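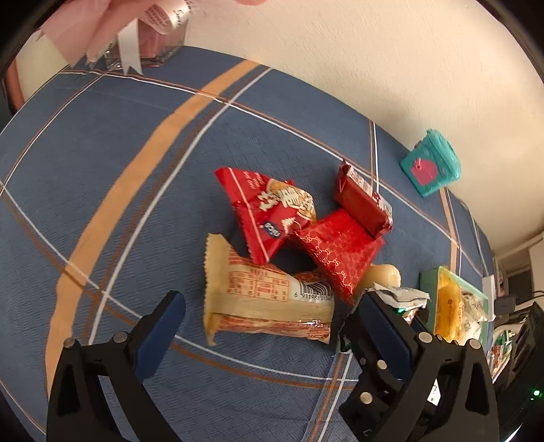 Does a session planner help when part of the packing work goes over to automation?
It helps with the schedule and the breaks. It does very little for the question of who ends up doing which job.

Durkisier session planner, reviewed after one season
Posted Jun 7, 2018

I run a small packing team at Giltden. We put together mixed snack boxes, and since last year part of our day goes to teaching the pick-and-place work: the packers do the picks with hand-held grippers, and the recordings go to the people building the automated line. Durkisier is the software we bought to plan those hours. It cost us $359 for the year, with logins for five people.

What it does
You enter the tasks, the items and the people. Durkisier makes a rota and puts a short card on the screen for each session. A card might say "pick up one wrapped item from the pile, set it on the tray, repeat." You can write your own cards, and you should. The ones that come with it assume every item is a carton. Our packets have crimped ends and slippery film, and a flat pastry wrapper is a different pick from a cracker packet standing on its edge.

Setup took me an afternoon. The import from our old spreadsheet failed and I typed the names in by hand.

What changed for the packers
The gripper hours are slower than packing by hand, and they use the wrist more. Durkisier lets you cap them, so we set three sessions per person per day and it has kept to that. Before, the same people got asked every time because they were good at it. Leif Hafstein was one of them and he is glad of the cap.

The work also takes more attention. You have to close the fingers on one packet without dragging its neighbors along, and that is tiring in a way that filling boxes isn't. The rota treats both as the same kind of hour. I would like a setting for that.
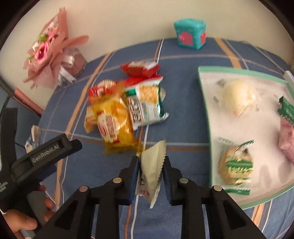 What it leaves out
There is no place for a packer to leave a comment on a card. Esben Nørgaard knows which wrappers fold under pressure and which ones slide, and he has to tell me so I can type it in. For software sold to workplaces going through this change, that is a poor choice. The packers' main worry is what their jobs will be once the line runs, and a tool that only hands them cards doesn't settle anyone.

Support answered both of my emails. A comment field is planned for July.

Rating: 3 out of 5. We will renew if the comment field arrives.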